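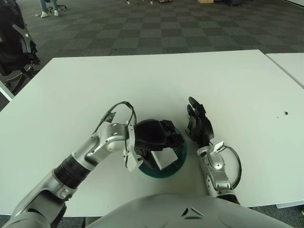

A two-armed robot with its right hand in a bowl, seen from the head camera.

Teleoperated demonstration is a method of programming a robot in which a person guides it through a task by remote control while joint positions and camera images are recorded. It differs from kinaesthetic teaching, where the operator moves the arms by hand.

The Siltum set, compiled by Idalina Pinheiro and Ilango Poduval and released on 28 March 2018, contains 2830 recordings of tabletop tasks. Bowl tasks make up 151 of these. Fingers often hide the object from the head camera once the hand is below the rim, so joint readings are stored alongside each image. Recordings in which the operator paused for long periods were removed.

Policies trained on fewer than 200 demonstrations tend to fail when the bowl is moved.

See also: Kinaesthetic teaching; Imitation learning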